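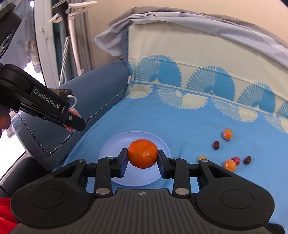

Lieselotte Steinbach thinks we should stop promising people they will "build the future" and just tell them they will pick up fruit for a few months. She has a point, so that is how we are putting it.

The Runulham student robotics club is looking for 12 people to join its handling project. You would spend most evenings holding a gripper, moving small things onto a plate and doing it again. Each participant records 200 attempts. Half of them will be dull. We use the recordings to train a small model, called Zisel, that is supposed to learn the same moves.

Will it work? We have doubts. Last February's version did well in our own practice room and badly everywhere else, and two of us still think the whole approach is oversold. The others disagree — loudly — and you are welcome to take either side. What we don't want is someone who has already decided.

What you would do:
Record attempts at home, on your own sofa or kitchen table
Label failed grasps as failed, including the embarrassing ones
Come to the weekly meeting in the Olatunji Building, lower level
Help pick which tasks we enter in the Stulano student contest

What we ask:
You are enrolled at the college, in any major
You can give us 5 hours a week until the contest
You can lift and hold a hand tool for a while without your wrist complaining
Programming is useful for two of the spots and not needed for the rest

What you get:
One course credit, if your department agrees (ask them first, some say no)
A $100 gift card once your recordings are in
Your name on the contest entry, wherever it ends up placing

There is no pay beyond that and we can't promise this leads to an internship. If a poster on campus told you otherwise, it was an old one.

To apply, send a short note to the club desk by May 17, 2022. Skip the resume. Tell us about one thing a robot demo claimed that you didn't believe, and how you would check it.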